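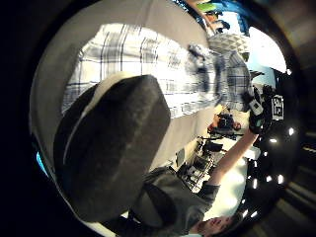 Kariertes Hemd, blaugrau auf Weiß.

Wer ein Hemd länger als zwei Sommer tragen will, muss es flicken können oder jemanden kennen, der es kann. Beides ist selten geworden. Ich halte das für einen Fehler, und zwar für einen, den man in der Schule beheben könnte.

In meiner Klasse saßen 34 Kinder, und alle lernten, einen Knopf anzunähen. Das dauerte fünf Stunden, verteilt auf ein halbes Jahr. Schön waren meine Knöpfe nie, aber sie hielten. Meine Nichte ist 17, schreibt gute Noten und hat noch keine Nadel eingefädelt. Ihr mache ich keinen Vorwurf, im Stundenplan kommt es nicht vor.

Drita Nikolovski führt in unserer Straße die Änderungsschneiderei Dustelik. Einen Kragen zu wenden kostet bei ihr 17 Euro. Viele Kunden finden das teuer, weil ein neues Hemd kaum mehr kostet. Sie rechnen richtig, nur ist das neue Hemd eben zu billig.
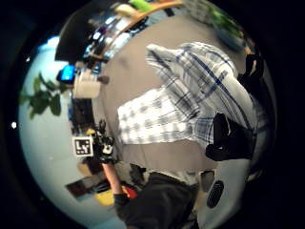 Karierter Stoff auf einem grauen Tisch.

Hala Nseir, mit der ich oft über das Thema streite, hält dagegen, Flicken sei ein Hobby für Leute mit Zeit. Wer zwei Stellen hat, näht abends um zehn keine Naht mehr nach. Das stimmt. Deshalb sollte die Stadt Reparaturen bezuschussen, so wie sie das Schwimmbad bezuschusst. Die Hälfte der Rechnung, höchstens 70 Euro im Jahr pro Haushalt, würde vielen schon helfen.

Und die Schulen sollten wieder Nadel und Faden ausgeben, an Jungen wie an Mädchen. Einen Lehrplan von hundert Seiten braucht es dafür nicht. Ein Knopf, ein Saum und ein Flicken am Ellbogen reichen für den Anfang.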